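# Trondano recording kit: a review after 1,931 takes

We bought the Trondano kit in November to collect demonstrations for a policy that takes parts in and out of desktop computers. It covers the recording software, the sync box, a foot pedal and a set of camera mounts. You supply the arm, the grippers and the cameras. I've now used it enough to say where it helps and where it slows you down.

Setup took most of two days. The manual is fine on wiring and poor on calibration. It tells you to run the camera alignment once, after mounting. We had to run it again every time somebody bumped a mount, and the software gives no warning when alignment has drifted. Getsemaní Beltrán wrote a short check that compares a fixed point on the table with its saved position, and we run that before each batch. It should have come in the box.

The pedal is the best part. One press starts a take, a second ends it, and a long press throws it away. Both hands stay on the controls. Before this we used a keyboard, and a lot of our old takes have several seconds of nothing at the end while the operator reached for the space bar.

Our task set has 15 tasks, covering drives, memory and processors. Views from outside the arm are good for judging where a part sits over the case. For anything on the fixture panel I look at the wrist view first. 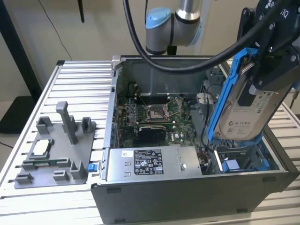
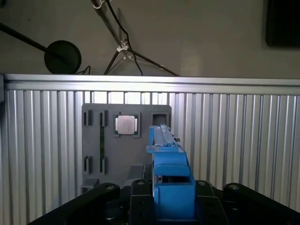 *Review by Sarahí Quezada. Bench notes by Getsemaní Beltrán.*

Sync between cameras is solid. Out of 1,931 takes, 41 had streams that didn't line up, and most of those came from one bad cable. The sync box marks such takes in the index so you can filter them out. Our older Ganby recorder dropped frames silently, and we found out at training time.

Labeling is where I have complaints. You can tag a take as success, failure or partial, and that's all. We wanted a separate tag for recoveries, where the operator misses, backs off and tries again. Those takes are some of the most useful ones we have, and the kit lumps them in with everything else. The free text field works as a stopgap, but it isn't searchable until you export.

Export is slow. A batch of 1,028 takes ran overnight and was still going at 8 in the morning. The files themselves are clean – timestamps, joint positions and gripper state all in one place, with video alongside. We had our training loader reading them in an afternoon.

The camera mounts are sturdy, though the clamp screws need a hex key that is easy to lose. Buy a spare.

Espiritu sells a cheaper recorder and Vakis has one with better review tools. I tried the Vakis one on loan and liked scrubbing through takes much more than I do in Trondano, where the viewer opens one stream at a time. It had no pedal input, though, and for long sessions I'd miss that more.

Worth buying if you record every day and have someone who can write small scripts around it. If you need a few takes a month, a keyboard and a free recorder will do.

Pros: pedal, sync, clean files
Cons: calibration drift, three fixed tags, slow export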